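Looking up

4/22/19

I have spent a lot of this year with my head tipped back. My neck has opinions on the subject. When you take a unit in a metal building, everyone asks about the floor, the doors and the bathroom, and then you move in and discover you have mainly rented a ceiling.

Ours is at Kukmont, which is a business park in the sense that there are businesses and you can park. Unit 414. The numbering suggests a vast complex, but it goes from the 390s to the 420s and then there's a fence. I signed the lease in February, wearing two sweaters, while the agent told me the place had "great volume." He meant it was tall. He was also correct about the other kind of volume, as anyone who has dropped a wrench in there will confirm.

The dark half

The old tenants sold shelving and had left the lights the way shelving people like them, I guess, lined up over aisles that no longer existed. So we had bright stripes on bare floor and a gloomy patch exactly where the big table wanted to go. I put up with it for four weeks. I bought a desk lamp. I bought a second desk lamp. I caught myself reading a tape measure by phone flashlight at two in the afternoon and called somebody.

The somebody was Gyula Gulyás, who did my sister's kitchen and has the calm of a man who is paid by the hour. He walked the length of the unit, looked up, said "hm," walked back, and said it again. That was the consultation. He wrote the quote on the back of a Prudlow receipt and I still have it on the fridge, next to a magnet shaped like a pear.

I wanted LED panels. I had seen some nice ones in the Zestby catalog, very flat, very Scandinavian, photographed over a woman with a laptop and one single plum. Gyula asked me what I thought they would be attached to. Fair point. The roof is ribbed metal and the landlord, Akbulut, has a clause about drilling it that runs longer than the clause about rent. Beams were negotiable. Panels were not.

So it's tubes. He moved what could be moved, swapped out the ones that buzzed, and hung one on its own in the middle, where it looks like it's waiting for a bus. Two days of ladder work, one of them mostly spent going back for the ladder.

White on white

The color was my doing. White on the ribbed stuff, white on the beams, white on the walls. The beams had been a green I associate with hospital soap. My theory was that white would bounce the light around and make the whole place feel bigger, and it does, with the side effect that you lose all sense of where the wall stops and start walking toward it with confidence.

I grew fond of it somewhere in the second coat. The beams run off toward the middle of the room and the ribs go along with them, and the tubes don't line up with any of it. It bothered me for a week. Now I'd miss it.

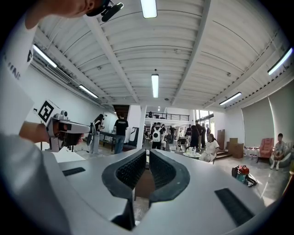

What I'd do differently

Buy the tubes all at once. Mine came from three different orders and there is a warm one over by the door that I can't stop seeing. Visitors say they don't notice, then I point it out, and then they do.

Do the ceiling before the floor. I know. Everybody says so, it's printed on the paint can, and I still spent a Saturday's worth of effort scraping little white freckles off pale gray with a plastic card from a gym I no longer belong to.

Ask about the rain. Under a metal roof you can't hear the phone, the radio or the person you're arguing with. Gyula says there's a foam for that. He said it while looking up, so I expect a quote.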